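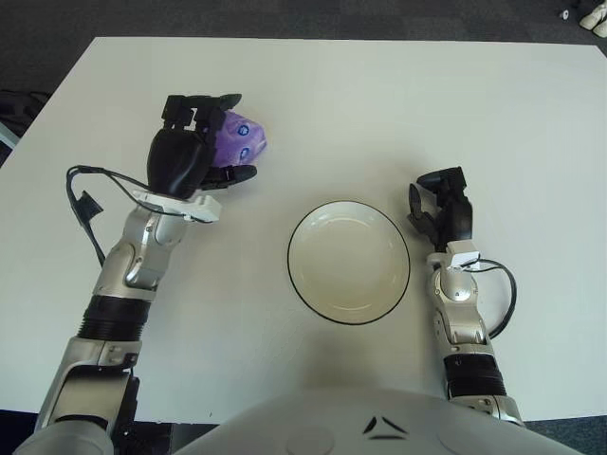

Thursday, March. Melon carving, rind adhesion and browning

Continuing the carved fruit work for the Wallow brunch display. Simin wants the rose pattern to hold four hours on the buffet without weeping into the tray. Last week's pieces held two and a half.

Stock: three honeydew, two cantaloupe, one bag of Fuji apples for the leaf garnish. Honeydew B was soft at the blossom end, used for practice cuts only.

Dip for the apple leaves: 500 mL cold water, 5 g ascorbic acid. Second bath with lemon juice, 100 mL made up to 500 with water. Leaves cut at 2 mm with the channel knife, 90 seconds in each bath, drained on a rack.

9:40 leaves out of both baths
10:40 no difference
11:40 lemon set tan along the cut veins, ascorbic set clean
1:40 ascorbic set starting at the tips, lemon set not usable

Taste: lemon is obvious. Ascorbic slightly sharp, fine next to melon. Kianoush could not pick it out against plain apple. Going with ascorbic.

Roses: honeydew A, 905 g after peeling and seeding. Outer petals cut at 45 degrees, inner ones steeper. Waste was 147 g, mostly from the second ring, where I went too deep and lost two petals. The thin Karagiannis blade is better for the undercut but flexes on the outer ring. Switch to the short paring knife there.

Weeping: halved the tray. Left side on a perforated liner, right side directly on steel. Right side had standing juice by 11:15. Left side drained into the pan below and the petal bases stayed firm until 1:30. Chilling the carved piece uncovered for 20 minutes before plating seems to help, but I only did it once, so no conclusion.

Cantaloupe not started. Zulkifli says the netted rind takes a shallow relief cut well if the net is scraped off first. Try with the V-tool, no deeper than the green layer.

To do
- repeat the leaves at 3 mm
- ask Mitra whether the perforated liners come in half size
- sharpen the V-tool
- second chill test, two roses, one covered and one uncovered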